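Frequently Asked Questions
Girnlow Furnished Residences, Vallejo Building

The following information is provided for applicants, current residents and their sponsoring employers. Where an answer on this page differs from a signed residence agreement, the agreement applies. Questions not covered here may be sent to the Residence Office.

Applications and Eligibility

Who may apply for a furnished residence?

Residences are available to individuals and households relocating for work, study or medical care, and to employers who wish to house staff on a temporary basis. At least one applicant must be 21 years of age or older. Applicants do not need to have secured permanent housing elsewhere at the time of application.

What is the minimum length of stay?

The minimum stay is 3 months. Requests for shorter stays are reviewed individually by Dalal Najjar, Residence Manager, and are approved only when a unit would otherwise be vacant between two confirmed agreements.

What documents are required?

Applicants should submit a completed application form, a copy of government-issued photo identification, and proof of income or a letter from the sponsoring employer. Documents issued in a language other than English must be accompanied by a translation. Incomplete applications are kept on file for one month and then closed.

Can I choose a particular unit?

Preferences for floor level, number of bedrooms and distance from the elevator may be stated on the application form. The Residence Office assigns units according to availability on the move-in date and cannot reserve a specific apartment before the deposit has been received.

Rent, Deposits and Billing

How much is the security deposit?

The deposit is $1000 for studio and one-bedroom residences and $3000 for all larger residences. It is due when the agreement is signed. Sponsoring employers may pay the deposit on behalf of a resident, in which case it is returned to the employer.

What is included in the monthly rent?

Rent includes water, heat, electricity within the allowance stated in the agreement, internet service, trash removal, and use of the laundry room and the bicycle room. Parking is billed separately. Renter's insurance is not included, and every household is required to carry a policy for the full length of the stay.

When is rent due?

Rent is due on the first of the month. A late charge is applied on the sixth. Residents who expect a delay in payment should write to Widad Issa in Accounts before the due date. Payment plans cannot be arranged after a late notice has been issued.

How are deposit deductions decided?

A written condition report is completed for each room before move-in and again after move-out. Residents receive a copy of the first report with their keys and have 2 business days to return corrections. Please read the report with care and note any existing marks, chips or stains that do not appear on it.

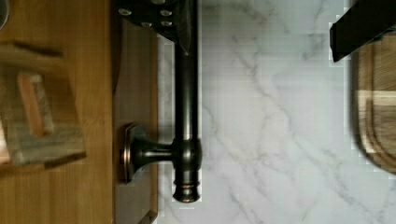

Deductions are made for damage and for cleaning beyond the ordinary. They are not made for normal wear, such as light fading of upholstery or small nail holes in painted walls. Surface finishes are the most frequent subject of dispute. A dark bronze faucet, for instance, should be wiped with a soft cloth and mild soap only, and the same is true of the gray-veined white counters. Abrasive pads, bleach and descaling products leave marks that are treated as damage. A resident who disagrees with a deduction may request a review by writing to the Residence Office. Reviews are handled by a staff member who did not take part in the original inspection.

Moving In

What time can I collect my keys?

Keys are issued from 3 p.m. on the first day of the agreement. Arrivals after 8 p.m. must be arranged in advance with Khalil Harb at the front desk. Keys cannot be released to friends, relatives or moving companies without written permission from the person named on the agreement.

May I bring my own furniture?

Small items such as a desk chair, a crib or a bookcase are welcome. Furniture supplied with the residence must remain in the unit, and the building has no storage space for pieces a resident would prefer not to use. Waterbeds, space heaters and additional refrigerators are not permitted.

What is supplied in the kitchen?

Each residence has a full-size refrigerator, a range, and a set of dishes, glasses, flatware and cookware suited to the size of the unit. The inventory list inside the entry closet door states exactly what has been placed in each apartment. Small appliances vary from one unit to another.

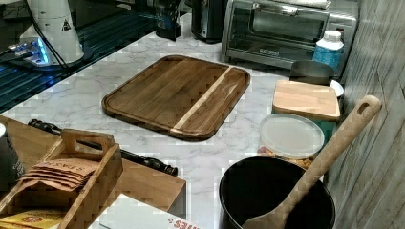 Residents are responsible for the items on the inventory list and are asked to replace anything lost or broken with a comparable item. Replacement costs for larger pieces are shown beside each entry. Wooden articles call for some attention: a cutting board with a groove around its edge should be washed by hand and stood upright to dry, and it should never be soaked or placed in a dishwasher. Toaster ovens must be kept clear of the wall while in use and allowed to cool before they are wiped down. Residents who prefer to use their own cookware may do so, provided that the supplied items are still in the unit at move-out.

Are linens and towels provided?

One set of bed linens per bed and two bath towels per registered occupant are placed in the residence before arrival. Laundering during the stay is the responsibility of the resident. Fresh sets may be ordered from the front desk for a fee.

Living in the Building

What are the quiet hours?

Quiet hours run from 10 p.m. to 7 a.m. Musical instruments may be played outside these hours for up to two hours a day. Repeated complaints are recorded and may affect a request to renew.

Are pets allowed?

Cats and dogs are allowed on the second and third floors with prior approval. The pet addendum must be signed before the animal enters the building. Assistance animals are not treated as pets and are not subject to floor limits or fees, although the Residence Office should be informed in writing.

How do I request a repair?

Requests should be submitted through the resident portal. Those received before noon are normally assigned the same day. Please state the room, the nature of the problem, and whether a member of the maintenance staff may enter if no one is home. Leaks, loss of heat, and any smell of gas or burning should be reported by telephone at any hour.

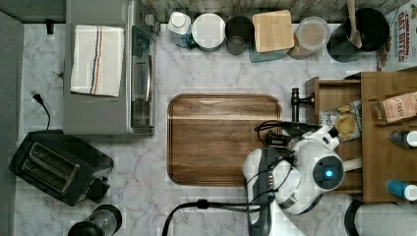

Once a request has been assigned, the resident receives a message with the name of the technician and an expected time of arrival. Contractors from Suramov carry out work on elevators and the heating plant and will always be accompanied by building staff when they enter a residence. Residents should not hire outside contractors or attempt electrical or plumbing repairs themselves.

Will staff enter my residence for inspections?

Routine inspections take place in April and November. Written notice is given at least one day ahead. The inspection covers smoke and carbon monoxide alarms, window locks, visible plumbing and the general condition of the unit. Residents may be present but are not required to be.

Renewal and Move-Out

How do I extend my stay?

Extension requests should reach Raghda Rawashdeh, Leasing, no later than one month before the agreement ends. Extensions are offered in whole months. The rent for an extended period is the rate in effect on the day the extension is signed.

What must be done before I leave?

All personal belongings must be removed, food must be cleared from the refrigerator and cabinets, and trash must be taken to the collection room on the ground floor. Closets, drawers and countertop storage units should be checked and emptied. Items found after departure are held for one month at the front desk. 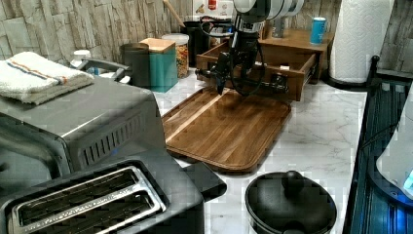

Countertop cabinet with its drawer open, and a wooden cutting board.

Must I be present for the final inspection?

Attendance is optional. A resident who wishes to attend should reserve a time with Syahrul Menon, Inspections, during the final two weeks of the stay. All keys, fobs and parking permits must be returned by 11 a.m. on the last day of the agreement.

When will my deposit be returned?

Deposits are returned by check or bank transfer after the final report has been completed. Please leave a forwarding address with the Residence Office, even if you have chosen to be paid by transfer. Former residents of the Clumum building, whose agreements were moved to the Vallejo Building, should use the contact details on their transfer letter.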